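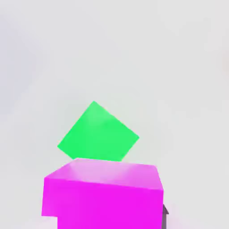
6 February 2022

Dye bench, second round of the madder and weld tests. Writing this up while the pots cool so I don't lose the order again.

Left over from last time: the Ramalho wool took the weld well but the skeins came out streaky at the ties. I had tied them too tight. Retied everything this morning with loose figure eights in cotton, 4 ties per skein, and left a long tail on each so they can be lifted without a hook.

Scoured first. Warm water, a little of the neutral soap, left to sit until the water was cool enough to put a hand in. The Ramalho gave off a lot of grease again and needed a second bath. The Didier yarn was nearly clean to start with and I stopped after one.

Mordant was alum at the usual strength, no cream of tartar this time. Hélder thinks the tartar is what pushed the madder toward orange on the last batch. I think it was heat, but leaving it out costs nothing. Brought the pot up slowly, held it for an hour, then let it stand overnight with the lid on. The lid on the big pot doesn't seat properly since the handle was reset. Needs looking at before March, when we have the large order to do.

Madder pot: ground root from the Ornum sack, soaked overnight in a bag made from old curtain lining. The bag leaked some powder along the seam. Rinsed what I could off the yarn but there are specks on two of the skeins. Next time double the seam or use the finer cloth.

Kept the temperature under a simmer for the whole run. Checked every 30 minutes with the probe thermometer, not the dial one, which reads low. It crept up once while I was at the sink and I added a cup of cold water. Color at the end was a brick red on the Ramalho and a good deal softer on the Didier. Neither went orange, so Hélder may be right, or I may be, since we changed both things at once. Should have run them separately. Do that next.

Weld pot: dried tops, chopped, simmered, strained through the sieve and then through muslin. Added a pinch of chalk. The yellow jumped as soon as the chalk went in, same as before. No streaks at the ties that I can find in wet yarn. Check again dry.

Overdye: took 3 of the small weld skeins through the indigo vat. The vat was slow. The top was dull and there was hardly any flower on it, so I fed it and waited an hour before trying. First dip gave a thin sea green. Second dip was better. Stopped there because I wanted to keep one light, then changed my mind and dipped the other two again. Tags are on, knots for the number of dips.

Drying on the back rail, out of the sun. Nothing is to be washed until it has hung for 6 days. Please don't move them to the front room, the heater there is what felted the last lot.

Lightfast cards: wound the first set and taped the covers on. They go in the south window, half covered, and the duplicates go in the drawer. Labels are in pencil because the ink on the old set faded faster than the yarn did.

Stock: alum is low. Chalk fine. Madder enough for one more pot this size. The Skitosetti fleece is still in its sack and I haven't opened it. Someone needs to check it for moth before it comes anywhere near the shelves.

To do
Split the tartar and heat tests into separate pots
Resew the madder bag
Fix lid, big pot
Ask Hélder Paiva where the second sieve went
Order alum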